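Chez Prasel, côté emballage : une matinée de portes ouvertes

Publié le 12 juillet 2024

J'avais raté la visite de décembre (grosse grippe, je m'en veux encore), alors quand Prasel a rouvert ses inscriptions pour l'été, je me suis jetée sur le formulaire. Pour ceux qui ne connaissent pas, c'est un atelier de préparation de commandes pour des petites boutiques de déco : vases, bougeoirs, lampes, tout ce qui casse quand on le regarde de travers. Ils sont 48 à travailler là, dans un bâtiment tout en longueur derrière la gare de marchandises, et il faut vraiment chercher l'entrée. J'ai fait deux fois le tour du parking avant de trouver la bonne porte !

Accueil café, gilet fluo trop grand, et c'est parti. On commence par les quais, où les palettes arrivent de Seixas, leur plus gros fournisseur de verre. Beaucoup de bruit, beaucoup de courants d'air, et une équipe qui plaisante sans lever les yeux de ses étiquettes. Ensuite le stock, que j'ai trouvé un peu longuet, je l'avoue, parce qu'une étagère reste une étagère. Mais moi j'étais venue pour la suite : la zone où l'on emballe, et surtout la petite cellule Rilirus, celle dont on parlait déjà dans l'invitation.

Rilirus, c'est le nom du projet maison. L'idée de départ, nous a expliqué la responsable d'équipe, venait des poignets. Emballer du fragile toute la journée, c'est répéter le même geste : tirer le film à bulles, plier, retourner, recommencer. Les tendinites, tout le monde ici en a eu une ou connaît quelqu'un qui en a eu une. Ils ont donc installé un poste à deux bras, où l'on fait travailler les robots sur la manipulation du film, et des opératrices volontaires ont été formées pour les suivre. La formation a duré 70 heures, réparties sur plusieurs semaines, et prises sur le temps de travail (j'ai posé la question, évidemment).

J'imaginais une cage grise avec des gyrophares. Eh bien pas du tout, les parois sont tapissées d'un papier peint orangé à grandes fleurs de lys, on dirait le salon de ma tante – en plus gai. Du coup tout le groupe s'est collé devant et la visite a pris du retard.

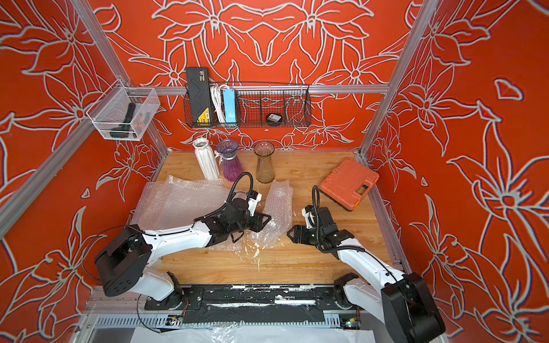
Le poste Rilirus : les deux pinces autour d'un petit morceau de film à bulles, les vases au fond.

Ce qui m'a frappée, c'est à quel point cette matière est pénible pour une machine. Le plastique à bulles se froisse, il glisse, il n'a jamais deux fois la même forme. Une des opératrices nous a dit qu'elle n'y avait jamais pensé avant de devoir l'expliquer à quelqu'un, et qu'elle s'était mise à regarder ses propres mains en travaillant. Je trouve ça très beau, comme remarque. Elle a aussi dit que la pince est plus lente qu'elle, et de loin, et qu'elle n'en est pas mécontente.

Et les gens, alors ? J'ai pu discuter un bon moment avec l'équipe pendant que les autres visiteurs photographiaient le papier peint. Personne n'a perdu son poste, m'a-t-on répété, mais les journées ont changé. Avant, on restait à l'emballage du matin au soir. Maintenant on tourne toutes les 2 heures entre les cartons, le contrôle et la cellule. Certaines adorent. D'autres regrettent leur table attitrée, avec leur radio et leur ciseau à elles, et je les comprends aussi. Un monsieur proche de la retraite m'a confié que surveiller le fatiguait davantage que faire : on attend, on reste concentré, on a l'impression de ne rien produire. Il a demandé à revenir aux cartons et on le lui a accordé sans histoires.

Il y a aussi la question de la paie, qui flottait un peu dans l'air. Une prime a été négociée pour celles qui suivent la cellule, après presque 4 mois de discussions. Le montant, on ne me l'a pas donné, et je n'ai pas insisté.

La fin du parcours passe par la salle de pause (très bon gâteau au citron, merci à la personne qui l'a fait) et par une petite exposition sur Prosinari, le futur logiciel de planning. Là, j'ai senti les visages se fermer un peu plus que devant les robots ! Un bras qui attrape du plastique, ça passe, mais un écran qui décide de vos horaires, c'est une autre affaire. Les échanges avec la direction sont en cours et j'aimerais bien savoir où ils en seront l'an prochain.

Côté pratique, prévoyez des chaussures fermées, sinon on vous prête des coques affreuses, et venez plutôt tôt, le groupe du matin était bien moins chargé que celui qui attendait dehors à notre sortie. L'inscription est gratuite, on se gare sur place, et les enfants sont acceptés partout sauf sur les quais.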